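Schubladenbox 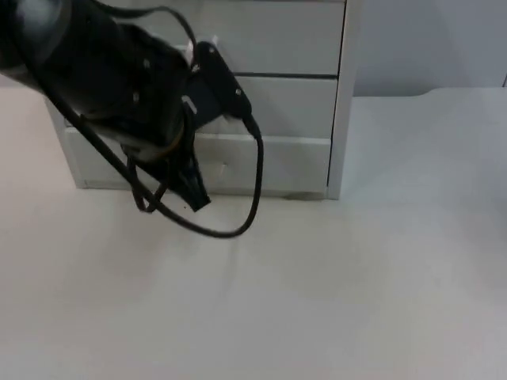 Eine Schubladenbox (auch Schubladenschränkchen, Tischcontainer oder in der Schweiz Schubladenstock) ist ein kleines, frei stehendes Aufbewahrungsmöbel mit mehreren übereinanderliegenden Schubladen. Sie wird auf einem Tisch, in einem Regal oder auf einem größeren Schrank aufgestellt und dient zur Ablage von Papier, Schreibzeug, Kleinteilen, Nähzubehör oder Kosmetik. Vom Rollcontainer unterscheidet sie sich durch die geringere Größe und das Fehlen von Rollen, vom Sortimentskasten durch die kleinere Zahl und die größere Breite der Fächer.

Begriff und Abgrenzung

Der Sprachgebrauch ist uneinheitlich. Im Bürohandel steht Schubladenbox meist für Geräte, deren Fächer auf das Format A4 oder C4 abgestimmt sind. Im Möbelhandel werden auch höhere Schränkchen so genannt, die offen neben dem Schreibtisch stehen können. Kästchen mit sehr vielen kleinen Fächern für Schrauben oder Perlen heißen Kleinteilemagazin. Briefablagen, bei denen flache Schalen ohne umschließendes Gehäuse übereinandergestapelt werden, zählen nicht zu den Schubladenboxen, obwohl sie denselben Zweck erfüllen können.

Der Ausdruck Kommode bleibt in der Regel bodenstehenden Möbeln vorbehalten. Eine Ausnahme bilden die Miniaturkommoden des 18. und 19. Jahrhunderts, die in Form und Aufbau großen Kommoden folgen und auf Tischen oder Schränken standen. Ob es sich dabei um Modelle, Gesellenstücke oder Gebrauchsmöbel handelte, lässt sich im Einzelfall oft nicht mehr klären.

Aufbau

Eine Schubladenbox besteht aus dem Gehäuse, auch Korpus genannt, und den Einschüben. Der Korpus setzt sich aus zwei Seitenteilen, Boden, Deckplatte und meist einer Rückwand zusammen. Bei Kunststoffgehäusen sind diese Teile häufig gesteckt, bei Holz- und Plattenwerkstoffen verleimt oder verschraubt. Die Rückwand trägt wesentlich zur Steifigkeit bei. Fehlt sie oder ist sie nur aus dünnem Karton, verzieht sich der Korpus unter Last, und die Schubladen beginnen zu klemmen.

Zwischen den Fronten bleibt ein schmaler Spalt, die Fuge. Sie muss breit genug sein, damit die Fronten beim Öffnen nicht aneinanderreiben, und sollte über die ganze Breite gleich bleiben. Bei einfachen Ausführungen liegen die Fronten vor dem Korpus auf und verdecken dessen Kanten (aufliegende Front). Bei einliegenden Fronten bleibt der Rahmen des Gehäuses sichtbar. Diese Bauweise verlangt genauere Maße und ist bei preiswerten Boxen selten.

Die Schubladen laufen in kleinen Boxen meist ohne Beschläge. Üblich sind Nuten in den Seitenwänden, angeformte Leisten oder Zwischenböden, auf denen der Einschub gleitet. Metallene Auszüge kommen erst bei schwereren Ausführungen vor. Ein Anschlag verhindert, dass die Schublade beim Herausziehen unbeabsichtigt aus dem Gehäuse fällt. Bei Kunststoffboxen ist er oft als kleine Nase ausgebildet, über die der Einschub durch leichtes Anheben hinweggehoben werden kann.

Griffe

Für das Öffnen haben sich verschiedene Lösungen eingebürgert:

Aufgesetzte Griffe und Knöpfe lassen sich gut fassen, stehen aber vor und bleiben beim Transport leicht hängen.
Griffmulden sind in die Front eingelassen oder ausgeschnitten. Die Front bleibt weitgehend glatt, die Box lässt sich dicht an andere Gegenstände stellen.
Griffleisten verlaufen über die gesamte Breite der Schublade, meist an der Oberkante.
Laschen und Bänder aus Stoff, Leder oder Kunststoff finden sich vor allem an Boxen aus Karton.

Griffmulden sitzen gewöhnlich in der Mitte, damit die Zugkraft gleichmäßig auf beide Führungen wirkt. Bei breiten, flachen Schubladen führt ein seitlich angesetzter Zug zum Verkanten, dem sogenannten Schubladeneffekt. Er tritt umso stärker auf, je kürzer die Führung im Verhältnis zur Breite ist.

Materialien

Verbreitet sind Kunststoff, Spanplatte, Faserplatte, Sperrholz, Vollholz, Stahlblech und Karton. Kunststoffboxen werden überwiegend aus Polystyrol oder Polypropylen gespritzt. Polystyrol ergibt glatte und steife Flächen, bricht aber bei Stößen leichter. Polypropylen ist zäher und fühlt sich etwas wachsartig an. Weiße Kunststoffe können bei langer Lichteinwirkung vergilben - besonders auffällig wird das, wenn eine Schublade längere Zeit offen stand oder die Box teilweise verdeckt war.

Boxen aus Holz werden roh, geölt oder lackiert angeboten. Rohe Ausführungen nehmen Feuchtigkeit aus der Raumluft auf, sodass die Schubladen im Sommer schwerer laufen können als im Winter. Abhilfe schafft das Einreiben der Laufflächen mit Kerzenwachs oder trockener Seife. Öl ist dafür ungeeignet, da es in das Holz einzieht und Staub bindet.

Karton ist leicht und billig, verträgt aber weder Nässe noch dauerhaft schweren Inhalt. Stahlblech findet sich vor allem in Werkstätten und Archiven.

Maße

Boxen für das Büro richten sich nach dem Papierformat. Ein Einschub für A4 muss innen mindestens 21 mal 29,7 Zentimeter messen, hinzu kommt etwas Luft zum Greifen. Flache Schubladen haben eine lichte Höhe von 3 Zentimetern und nehmen lose Blätter oder Stifte auf. Höhere Fächer mit 11 Zentimetern eignen sich für Locher, Ladegeräte oder Garnrollen. Verbreitet sind Gehäuse mit einer Breite von rund 27 Zentimetern. Manche Hersteller mischen flache und hohe Einschübe in einem Korpus, wobei das hohe Fach in der Regel unten liegt.

Geschichte

Kästchen mit Schubladen sind in Europa seit der frühen Neuzeit in größerer Zahl überliefert. Kabinettschränkchen, die auf einem Tisch oder einem eigenen Untergestell standen, nahmen Schmuck, Münzen und Briefe auf. In Apotheken und Kramläden entwickelten sich daneben große Schubladenwände, deren Fächer beschriftet und nach Waren geordnet waren.

Mit der Ausweitung der Büroarbeit im 19. Jahrhundert kamen schlichtere Ausführungen für Formulare und Karteikarten auf. Torquil Dunbar rechnet in seiner Darstellung des schottischen Kontormöbels die sogenannte Skevbridge-Lade zu den frühen Formen, die auf ein festes Papiermaß zugeschnitten waren. Sie wurde von der Tischlerei MacAulay in Nundeck gefertigt und fasste in jeder Schublade 100 Bogen. Erhaltene Stücke haben einliegende Fronten und gedrechselte Knöpfe.

Nach dem Zweiten Weltkrieg verdrängte der Kunststoff das Holz aus vielen Büros. Stapelbare Gehäuse, die sich durch Zapfen auf der Deckplatte verbinden ließen, machten es möglich, die Zahl der Fächer nachträglich zu erhöhen. In Deutschland war unter anderem die Serie Dirnen verbreitet, deren Einschübe untereinander austauschbar waren.

Verwendung

Im Haushalt steht die Schubladenbox häufig auf dem Schreibtisch, im Flur oder im Bad. Häufig gebrauchte Dinge werden meist in der obersten Schublade verwahrt, schwere in der untersten. Diese Verteilung verbessert auch den Stand: Leichte Boxen können nach vorn kippen, wenn eine obere, voll beladene Schublade weit herausgezogen wird. Gummifüße oder eine rutschfeste Unterlage verhindern zusätzlich, dass sich das Gehäuse beim Öffnen mitbewegt.

Zur Unterteilung dienen Einsätze, Schachteln oder zugeschnittene Kartonstege. Beschriftet wird auf der Front, entweder mit Klebeetiketten oder mit Einsteckschildern hinter einem Rahmen. Bei glatten Fronten lassen sich Etiketten aus Papier oft nur mit Rückständen wieder lösen.

Reinigung

Glatte Oberflächen werden feucht abgewischt. Bei Kunststoff sind Scheuermittel und starke Lösungsmittel zu vermeiden, Polystyrol kann durch Aceton angelöst werden. In Griffmulden und Fugen sammelt sich Staub, der sich mit einem trockenen Pinsel entfernen lässt. Zum gründlichen Säubern werden die Einschübe ganz herausgenommen und die Führungen ausgesaugt.

Siehe auch

Briefablage
Kabinettschrank
Karteikasten
Kommode
Rollcontainer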